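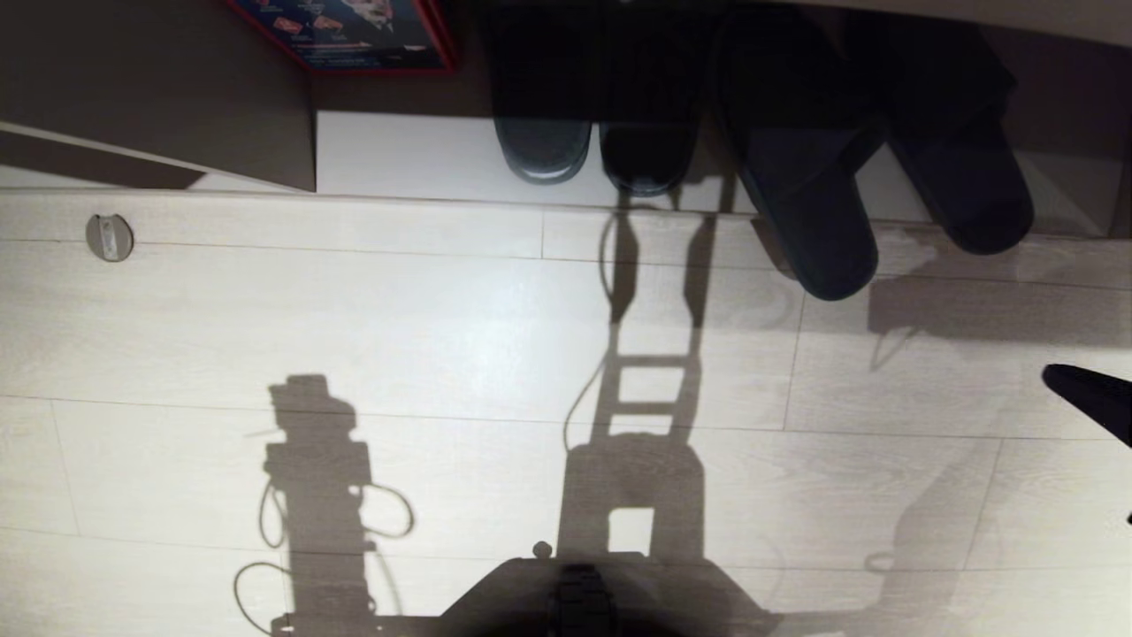 **To:** floorwork list
**Subject:** Re: Does the robot make the job smaller?

Hello all,

I've been meaning to answer this since it landed, and tea break is finally long enough.

> We're getting a tidying robot at the Fleury flats next month. Management says it will do "the low stuff": things left on the floor, bits along the skirting, shoes. My team are split. Half think it's the start of cut hours, the other half can't wait to stop bending. Has anyone had one long enough to say what the day looks like now? Does it make the job smaller?

We've had ours at Kendale since October, looking after the serviced flats, and I'm a fan! It's a Plastard, the tall sort on wheels with two arms, and no, it hasn't made the job smaller. It has moved it about a good deal, though, and some of that took getting used to.

The bending first. I used to do slippers, dropped socks and toys in every flat before I could even start the floor. Now the robot goes in ahead and I follow with the mop. My knees noticed within a fortnight. Slippers by the wall are its bread and butter: pairs together, toes out, clear of the walking line. Dark ones in a dark corner are still the hardest thing we ask of it (black slides especially, it dithers over those), so we open the blinds or put the big light on before it starts. Do tell your team that on day one, it took us ages to work out.

What's new is the checking and the teaching. Two of us on each shift are trained to drive it by hand when it gets stuck, and every time we do, that run goes back to Lulamow, who look after the software. By spring we had sent them 2327 runs. Our target was 2000, so there was cake. I'd never have guessed that knowing how a guest likes their shoes left would count as a skill somebody wanted written down, but it does, and we got a pay grade out of it. Ask for that early, in writing, before the thing arrives. We asked late and waited months.

Hours: ours stayed the same, with 227 flats on the books before and after. The agency shifts at changeover did shrink, and I won't pretend the people who relied on those were pleased. If your lot use agency staff, bring them into the conversation too.

Smaller things:

- Pale floors show everything, so plan the mop after the robot, never before.
- Floor fittings, door stops and the like: walk each flat once and mark them on its map.
- Give it its own cupboard with a socket. Ours lived in the linen room and we fell out over it weekly.

Happy to have a couple of your team over to shadow a shift, the sceptical ones most of all. Mornings are best, before eleven.

All the best from Kendale,
Housekeeping, early shift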